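**January, Butness flat, bedroom — linen and folding notes**

Started at 9:15 with the bed stripped down to the bottom sheet. Duvet and pillows went out to the hall bench so the whole mattress could be used as the folding surface. The table in the other room is too narrow for anything bigger than a pillowcase, and the Flolleck board is still warped at one end.

Load for the day was 49 pieces from the Sivutside bags, mostly tops and a few lengths of plain cloth. Sorted by size first, then by color. Dark pieces go to the left, up near the headboard, so the near half of the bed stays free for spreading out.

The pale olive-beige sheet is good for this work. Dark cloth shows up well on it and you can find the corners without hunting. It creases badly, though. I smoothed it by hand before the first piece and should have pulled it tight and tucked it again at the foot.

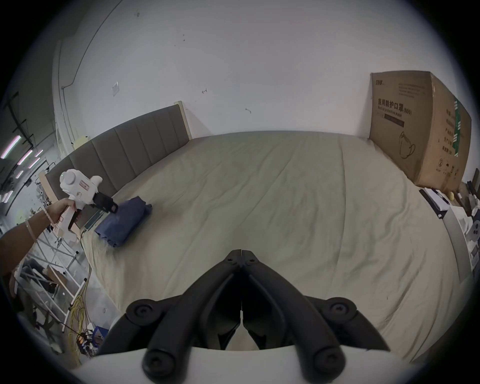

Navy is the hard color. Seams and hems are difficult to tell apart in it, so I turn each piece over once before the first fold. Thirds lengthwise and then in half works better than halves all the way, which leaves a thick end that springs open. Soft pieces still end up with one corner sticking out. I am leaving those as they are unless the corner stops them from stacking.

Things to fix:

- Pull the sheet tight from the foot end, not from the sides
- Move the finished stack off the mattress at 15 pieces — any higher and it leans toward whoever is sitting down
- Fold long pieces across the bed, short ones along it
- Check the label on the Fleury drawer insert before ordering a second one. I have it written down as 69 cm wide in one place and had to cross it out in another

Stopped for lunch with the small pieces still to do. They went quickly in the afternoon, but I mixed two sizes in one pile and had to go through it again.

The sheet goes in the wash tonight. Try the fitted gray one next time and see if it holds flatter. Hall bench needs clearing before then, the duvet kept sliding off onto the shoes.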